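Section 5. Making Up the Guest Beds

5.1 Scope

This section applies to all beds in the Farkell guest rooms and replaces the sheet issued in January. It covers the changing of duvet covers, the sorting of clothing and other fabric articles left on the bed, and the reporting of worn linen. Mattress turning is covered in Section 6. Requests for additional linen should be sent to Lamisi Nyarko at the linen store.

Revised Jul 14, 2019. Approved by Elango Nair, Household Services.

5.2 Before you begin

Confirm that the following are at hand:

One clean duvet cover of the correct size
One clean bottom sheet
Pillowcases, one for each pillow
One laundry bag for used linen
One sorting basket for loose articles
Linen tags and a pen

Covers are marked on the inside hem with a size letter. A cover marked D will fit the double beds only. Do not force a smaller cover over a larger duvet, as the seams will give way at the corners.

5.3 Removing the used cover

1. Move the pillows to the chair. Do not place them on the floor.
2. Open the cover along its full closure before pulling out the duvet.
3. Hold the duvet by its two upper corners and draw it out slowly. If it catches, stop and free the corner by hand.
4. Turn the cover inside out and shake it once over the bed. Small articles, socks in particular, tend to collect in the lower corners.
5. Place the cover in the laundry bag. Covers with stains are bagged separately and tagged.

CAUTION: Do not pull on loose threads. A thread drawn from a seam can open the stitching well beyond the original damage.

5.4 Fitting the clean cover

1. Turn the clean cover inside out and lay it flat on the bed with the opening toward the foot.
2. Reach inside and take hold of the two far corners.
3. Through the fabric, grip the matching corners of the duvet.
4. Turn the cover right side out over the duvet, keeping both corners in hand.
5. Shake the duvet down into the cover and close the opening.
6. Spread the duvet so that it hangs evenly on both sides, then smooth the surface from the center outward.

NOTE: Allow the duvet to settle for 15 minutes before the final smoothing. Heavier duvets from Onishi may need to be shaken down a second time.

5.5 Clearing articles from the bed

The bed is often used as a sorting surface while a room is being put in order. This is permitted, provided that the bed is cleared before the room is signed off.

1. Pick up one article at a time. Lift it clear of the cover – do not drag it – so that creases are not pulled into the fabric below.
2. Check dark articles separately. Lint from black cloth shows readily on the white and pale blue parts of a patterned cover.
3. Place clothing in the sorting basket and cleaning cloths in the laundry bag.
4. Smooth the place where each article lay before going on to the next.

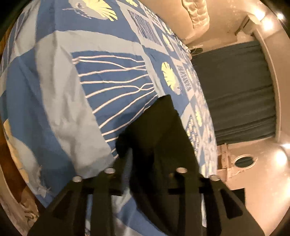 5. When the bed is clear, inspect the edges of the cover, beginning at the foot and working toward the pillows. Patterned covers require closer attention than plain ones, as small faults are easily lost among the printed motifs.

5.6 Worn and damaged covers

A cover with a frayed edge or a torn seam may remain on the bed until the next change if the room is not occupied. Tag it at the damaged place, writing the room number and the side of the bed. Loose threads are trimmed at the linen store and should not be cut in the room.

Tears of up to 3 inches are mended in house by Hideaki Fujimoto. Longer tears are referred to Harvey Sandhu, who will decide whether the cover is to be repaired or withdrawn. Withdrawn covers are kept for use as dust sheets.

5.7 Signing off

Enter the room number, the cover size and any tags used on the linen sheet inside the closet door. Completed sheets are returned to the linen store with the laundry bags.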